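Tikano Gripper Kit – Set-up Guide
Section 6: First pick in the simulator

Complete this section before you connect the kit to a real arm. You will need the Tikano software installed and your licence key entered (see Section 2).

6.1 Loading the practice task

1. Open the software and choose Practice from the start menu.
2. Select Dice and Board, then press Load. Loading can take up to 30 seconds on older computers.
3. Set the view to Wrist. The gripper should be at the bottom of the window with both fingers pointing away from you.
4. Press Open. Wait until the status light on the panel turns green.

Note: The Wrist view moves with the arm. If you lose sight of the dice, press Home and start again from step 3.

5. Use the arrow keys to bring the gripper in line with the dice. Stop when there is a clear gap between the fingers and the nearest die on both sides.
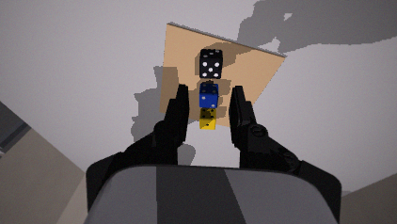 6. Set Closing Speed to 30 and Grip Force to 80. Leave all other settings as they are.
7. Move forward in small steps until the die you want is between the fingertips, then press Close.
8. Press Lift. If the die slips, open the fingers, go back to step 5 and line up again before you change the force.

Caution: Do not copy the practice force setting to a real gripper. Real parts vary, and a high setting can crack thin plastic. Start low and work up – Section 8 gives the full method.

6.2 If something goes wrong

Shadows look jagged: this is normal at the Low graphics setting and has no effect on the pick. Choose High under Display if your computer can run it.

Fingers do not move: check that Pause is off. If they still do not move, close the task and load it again.

Dice jump when touched: lower the closing speed.

Save your settings under a new name before you leave the task. The practice file is reset each time the software closes.

Guide revised November 17, 2024. Text by Costel Ivanov, checked by Krešimir Đorđević.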